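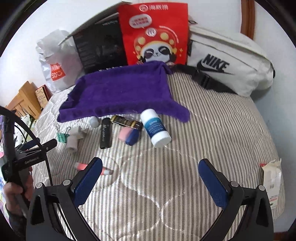 Striped bedding in gray and white, with a wavy line of stitching

Ticking stripe is a family of striped patterns used on mattress covers, pillow shells and bed linen. The name comes from ticking, a tightly woven cotton or linen cloth made to hold feathers and straw, but it is now applied to stripes on many lighter fabrics, including printed ones.

Construction

In woven versions the stripe is set in the warp, so it runs the length of the cloth and shows on both faces. Traditional ticking is a twill. Sheeting sold under the same name is usually plain weave. Printed stripes are often paler on the back and may drift from the grain by up to 2 percent after washing.

Quilted covers are stitched through a filling after the stripe is made. Wavy stitch lines are common on striped cloth, as small errors in feeding show less than they would beside a straight seam.

Care

Cotton covers are generally washed at 40 °C. Dark yarns may lose dye in the first few washes.

See also
Mattress cover
Seersucker
Twill

Last edited 10/9/25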